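Plallum countertop sealer, worth it?

mossy_29
Bought a bottle of Plallum in April for $29 and I'm on the fence about redoing the counters every year. The guy at the store swore by it, my sister says it's snake oil.

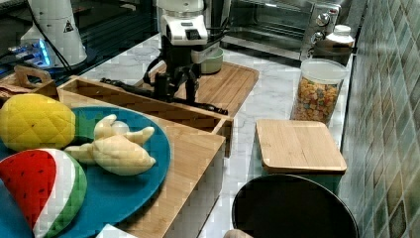

Dunkirk7
Skip it. I quit sealing mine and they look the same as ever.

mossy_29
Ok but do you cook with turmeric?? I do, constantly, and I'm scared of stains lol
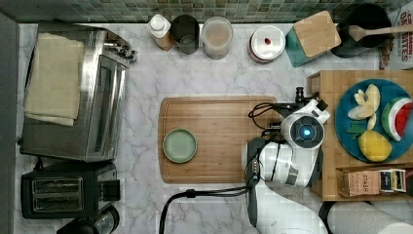 Counter with the toaster oven, towel on top

grout_mom
Disagree with Dunkirk7! Lemon juice got mine bad. We got a quote from Clarar to polish it out and it was $297, so I'd rather buy the bottle.

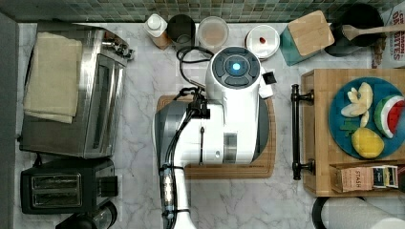 Then again sealer won't stop acid etching, only stains, so wipe up fast either way. And test it on a corner first.

Dunkirk7
$297 is robbery. Try a poultice first.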